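The Year I Stopped Buying Paper Towels

I should say up front that I was a two-rolls-a-week person. Spilled coffee, wet dog, a smear of jam on the fridge door, I'd yank off three sheets before I even looked at the mess. Then in December my sister-in-law Maeve came to stay, opened the cabinet under my sink, and laughed so hard she had to sit down (I buy in bulk, okay?).

Maeve grew up in a house where old bath towels got cut into squares and used until you could read through them. She bet me I couldn't go a year without paper. I'm very bad at turning down a bet.

So the first weekend I took the kitchen scissors to every tired towel in the linen closet. Tip number one, learned the hard way: do this outside. Terry cloth sheds like a golden retriever! I was still finding fluff in the butter dish in February.

I ended up with 79 cloths, which sounds like a ridiculous number until you live with a teenager. They went into a drawer by the stove. The nice ones, mostly waffle weave, went in front for drying dishes, and the ratty ones went in back for floors and the dog.

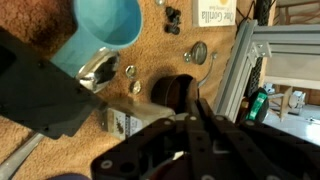
Laundry was what worried me most, and it's been the easy part. I toss the dirty ones in a bucket by the back door and run a hot load every five days or so. No fabric softener, ever. My neighbor Forough Nikzad, who cleaned hotel rooms for 20 years, told me softener leaves a coating that makes a towel push water around the counter, and she was right. A splash of white vinegar in the rinse did more for my sad old towels than anything I ever paid for.

Grease is still a pain. I tried wiping out the bacon pan with a cloth exactly once and the whole dryer smelled like breakfast. Now I pour the fat into a can and go after the rest with a crust of stale bread, which the dog then considers his.

Guests are the other problem. Some people really do not want to wipe their hands on something that used to be a beach towel. My friend Iason stood in my kitchen dripping for a full minute, looking for the roll, before he gave up and used his jeans.

I have four months to go. Maeve calls every couple of weeks to check, and she always asks about the cabinet under the sink. There's a colander in there now, and the good vase.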